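Ferdale Flat Panels: Frequently Asked Questions
Plain surfaces, upright joins, colours and cleaning

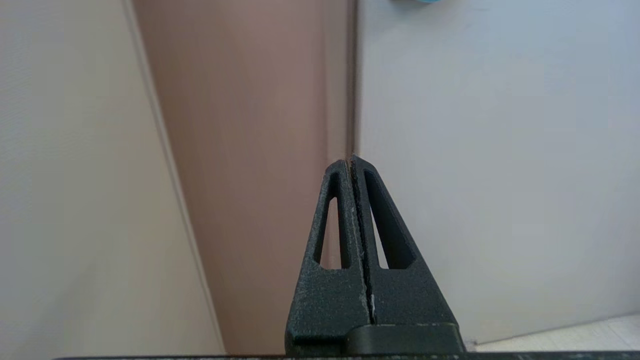
Mitiku Abera wrote in to ask whether a brown surface can sit directly next to a pale grey one without a strip over the join, and said that every shop so far had tried to sell a strip. It can. A bare join between two colours needs a straight edge on both sides and a steady hand with the filler. The answers under "Joins" go through it.

CHOOSING

What is the difference between Grotholm and Dramance?
Grotholm is the matt range and Dramance has a slight sheen. The boards underneath are the same. Dramance is easier to wipe, so most people pick it for kitchens and hallways. Grotholm hides small dents better and is the usual choice for bedrooms and studies.

Can I mix the two ranges in one room?
Yes, but keep each range to its own wall. Side by side on the same wall, the change in sheen looks like a mistake, even where the colours match.

What widths do the panels come in?
Two: 715 mm and 754 mm. The wider one was brought in for older houses. Both are sold at full height and are meant to be cut down on site. We don't stock half widths.

Which width should I order?
Measure the wall at the floor, at waist height and at the top, and work from the largest figure. Divide it by each width in turn and see which leaves the more sensible last piece. A last piece narrower than 100 mm is hard to cut cleanly and hard to fix. If that is what you get, trim the first panel as well so that both ends of the wall carry a decent piece.

Do you send out colour samples?
Yes, up to 4 per order, and the postage is included. Stand them upright against the wall. Colours lying flat on a table look lighter than they do standing up, and the mauves and browns change the most. Look at them in the morning and again with the lights on.

Will a mauve or brown make a small room look dark?
On all the walls, it may. On a single wall, with a pale grey or off-white beside it, most people find it comfortable. The paint on the ceiling makes more difference than you would expect.

JOINS

Do I need a cover strip?
No. Strips are available if you prefer the look, and they are forgiving where a cut has wandered. Two factory edges pushed together give a neat thin line without one.

How do I get a join perfectly upright?
Start with a plumb line or a long level, and mark the wall from top to bottom before you open any adhesive. Fix the first panel to that mark and ignore the corner of the room. Corners are rarely true. If the first panel is right the rest will follow it, and if it is wrong you will be correcting it all the way along.

What goes in the gap?
Leave it empty for the first week while the boards settle to the room. After that, use a flexible filler in the darker of the two colours. Pale filler beside a dark panel catches the light and draws the eye. Run it in thinly, wipe once with a damp cloth and leave it alone.

My two colours meet on a corner. Which one goes over the other?
On an inside corner, fix the darker panel first and bring the paler one up to it. On an outside corner, have the edge that faces the door be the overlapping one. In either case the cut edge needs painting. Touch-up pots are sold by the colour.

I can see a line of shadow down one join. Is that a fault?
Usually one board is standing slightly proud of its neighbour. Hold a straight edge across both. If it rocks, the raised board has too much adhesive behind it. Within the first day you can press it back with a padded block. Later than that the board has to come off, and it will probably not survive.

FITTING

Can I fit panels over old wallpaper?
No. Strip it first. Lining paper has to come off too, however firmly it seems to be stuck.

Can they go over tiles?
Yes, if the tiles are sound. Tap each one and listen for a hollow note. Loose tiles must be taken off and the hole made level. Wash the rest with sugar soap and let them dry overnight.

How long should the panels stand in the room before fitting?
Two days, unwrapped, upright, with a little space between them. Heating at its normal setting.

What about sockets and switches?
Turn the power off at the consumer unit before loosening anything. Hold the panel up, mark the box, take the panel down and cut it from the back. You may need longer screws for the faceplate. If you are at all unsure, ask an electrician.

Is there someone who can fit them for me?
Gebremichael Interiors fits both ranges and can be booked through us when you order. They will measure first and quote from their own measurements. Fitting slots in February tend to go early, as that is when people finish off work left over from the winter.

CLEANING AND REPAIR

How do I clean them?
A soft damp cloth, then a dry one. Washing-up liquid is fine on Dramance. On Grotholm use plain water and work over the whole panel, top to bottom. Scrubbing one spot polishes it, and the shiny patch will not come out.

Can I use a magic sponge?
Not on Grotholm. On Dramance, lightly, and try it behind a door first.

How do I deal with a scuff?
Try a clean pencil rubber. If the mark stays, use the touch-up paint on the tip of a fine brush and fill only the mark itself. Let it dry before deciding it is the wrong colour. It goes on darker.

Can I paint over a panel completely?
Yes. Sand lightly, wipe down, one coat of primer and two of ordinary emulsion. The joins will show more under paint, so fill them first. Painting a panel ends the guarantee on its finish but not on the board.

Will the colour fade?
A wall in strong sun will change a little in the first year. Anything hung on it, such as a picture or a clock, will leave a paler or darker shape behind when you take it down. Swap things round now and then if that bothers you.

ORDERS AND RETURNS

Can I return panels I didn't use?
Yes, if they are uncut and still wrapped. Opened packs can be exchanged but not refunded. Cut panels can't come back.

Are all batches the same shade?
They are close. Browns vary the most. The batch number is printed on the back of each panel, and if you are adding to an earlier order, give us that number and we will tell you whether we still have any. If we don't, start the new batch on a different wall.

When do you deliver?
Wednesday is our delivery day for full-height panels. Samples, filler and touch-up pots go by post. Please have a second person at home to help carry, as the driver can only bring panels to the front door.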